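4. The Open Day as Evidence

4.1 Setting

The open day at Arnden was held on 19 February 2024. Visitors were shown the bagged-goods cell that the Cluririer project had been developing with Clikard, and were invited to try the hand-held gripper used to record the handling motions on which the cell's software is trained. We attended as ordinary visitors, signed in at the door, and told the hosts that we were writing about public demonstrations. They raised no objection and gave us the same printed handout as everyone else.

Our interest was narrow. Claims made at such events travel quickly into funding notes, trade coverage and the opening paragraphs of papers like this one. The Arnden handout stated that the system had been trained on 1,000 recorded picks and that it could deal with "most everyday flexible packaging." We wanted to know how much of that second claim a visitor could check in one afternoon. Our short answer is very little, and the rest of this section explains how we got there.

4.2 What was shown

The program had two parts. In the first, a member of the Clikard staff picked up bagged items by hand with the recording tool and then let visitors do the same. In the second, the automated cell ran behind a screen with items its operators had chosen. Between the two there was a talk, which ran long and cut into the time for questions.

The items were clear plastic bags with printed contents, of the kind used for small retail goods. Film of this sort is hard for a gripper in a way that boxes are not. It folds, it throws back light, and the part that is easiest to grab may carry none of the weight. The hosts said as much, to their credit. Figure 6 shows the kind of hold on which most of the talk dwelt, a pinch on the top edge of the bag.
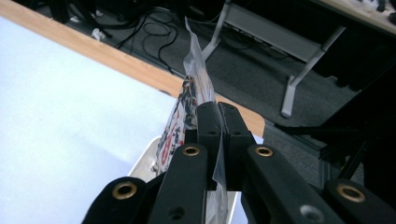 Figure 6. Top-edge pinch on a clear bag with the hand-held gripper. The film is caught between the two finger pads.

Does a firm pinch on the film show that the system can handle bagged goods?

It shows that the pads can close on thin film at one moment, which is the first step of several. Lifting, carrying, turning and letting go each need to be seen and scored separately.

The talk did not make this separation. A slide gave a single success figure for "picks," and when a visitor asked what ended a pick, the speaker said that it depended on the task. We asked later, at the handout table, and were told that a pick was complete once the bag had left the surface. Under that rule a bag that is raised and then dropped counts the same as one that reaches its destination. We do not suggest that the rule was chosen to flatter the result - the earlier Maihi trials used it too, according to the handout - but a visitor hearing the word "pick" would be unlikely to guess it.

4.3 What we recorded

We logged every automated attempt that we could see from the public side of the screen, from the start of the first run until the hosts closed the room. There were 31. For each we noted whether the bag was lifted, whether it reached the target area and whether a member of staff touched the bag or the cell before the next attempt began.

We give no success rate from this log. The sample is small, the items were picked by the operators, and our view of the target area was blocked for part of the session. What we can report with some confidence is the pattern of staff involvement. Bags were straightened by hand before they were presented, with the top edge pulled up and away from the contents. This was done quickly and without comment, and several visitors we spoke to afterward had not noticed it.

That small habit matters. A raised, open edge of film is close to an ideal target for a two-pad pinch. A bag lying flat, or folded under its own contents, offers nothing of the kind, and we saw no such bag presented. When we asked whether flat bags were part of the training set, we were told that "some" were. A written request for the breakdown was answered in September with a total of 418 flexible items, not divided by starting position.

4.4 The hand-held session

The hand-held session was the more useful of the two, and also the more misleading. Visitors found the tool easy to use after a try or two. Several took this as a sign that the robot's job must be easy as well. But a person holding the tool brings their own eyes, wrist and patience to the task, and corrects a bad approach before the pads ever touch the film. None of that is supplied by the gripper. The hosts repeated that the recordings were "100 percent human skill," which is a fair description of the data and says nothing about how much of the skill survives training.

We would have liked to see the same bag, in the same position, attempted first by hand and then by the cell. The request was received politely and declined for lack of time.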